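Reading time: 5 min

Unit 2. Budgeting for a Household Manipulation Cell
Course notes, L. Begay

Last unit ended with the task list. A task list is not yet a purchase list. Between the two sits the equipment plan, which states what has to be bought, what is already on hand, when each item is needed and which account pays for it.

2.1 Capital and consumables

Capital items keep their value past the end of the project: the arm, its controller, the base, the workstation. Consumables do not: finger pads, cables, tape, batteries, bags, soft goods used as test objects. Most first drafts price the capital items to the dollar and give consumables one line at the bottom. In the Wadisitz plan the consumables line was $329, and it was spent before the end of June. The revised plan split it by item and reorder date.

Fingers belong under consumables. Glossy finger surfaces scuff, and contact with upholstery loads the tips sideways. Order spare sets with the gripper, on the same purchase order, so that shipping is paid once.

2.2 Furnishing the work area

Furniture is usually left out of the plan on the assumption that it can be found. Used pieces are acceptable, but each one gets a line with a cost, even when the cost is zero, and a line for delivery. Record for each piece:

Outside dimensions and seat or surface height
Covering (fabric, glass, painted metal)
Whether it can be replaced by a similar piece
Storage space when not in use

Pleated fabric and glass are both hard on depth sensing. If either is in the task list, price the second sensor now. Adding it later means a new mount, a new calibration and a second approval.

2.3 Network and power

Allow one router per cell. Sharing the building network is cheaper on paper, but the hours spent on dropouts are charged to the project. Cable routing is a separate line: clips, floor covers, and labor to install them. The Stelunia estimate left out floor covers and had to move $50 from contingency.

2.4 Comparing quotes

Get two quotes as a minimum. Reduce each to the same terms before comparing: delivered price, warranty length, lead time, spares included. In the exercise, Hsiao quotes the lower unit price and Itato includes spare fingers. Work out the delivered cost over the full project, with finger replacement at the rate given in the worksheet. State which quote you would accept and on what terms.

2.5 Lead time

Count back from the first day of data collection. Arm and gripper set the schedule; furniture and network gear can arrive in the final weeks. Hold about 5 percent of the total as contingency and release it only in writing.

Worksheets are due Tue 14 September. Bring a printed copy of your equipment plan.

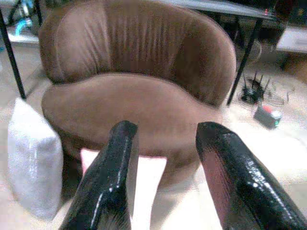 Plans without a consumables breakdown will be returned for revision. The next unit covers maintenance contracts and how to write off a worn gripper.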